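Home Visits Gallery Older posts Contact

Open day at Brollasen, 15th June

Womus opened its automation hall to the public for 3 hours, and 200 people took up the offer, most of them standing in front of me. Badges were handed out at the door. Mine said 19, and I never learned what it was good for.

The host read us the safety rules twice, then walked us to the Notent cell, where one arm works over a pale tabletop. There was a talk with 42 slides. I remember the one about screws.

Questions were allowed at the end. A boy of maybe six asked if the arm ever gets bored, and the engineer took longer over that than over anything the adults had come up with. Somebody else asked the price and got a brochure.

Lunch came from the Khúc stand by the gate - very good dumplings, and a line that moved faster than ours had.

The view from the wrist, for those of us stuck in the back row:

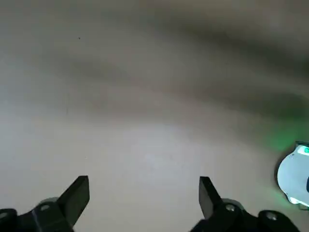 Both fingers open, nothing between them. The green glow on the right comes with the round white thing.

The hall opens again in December. I plan to arrive early and stand in front of somebody else. Bring a coat, as the big doors stay up the whole time and the heaters are all at the robot end.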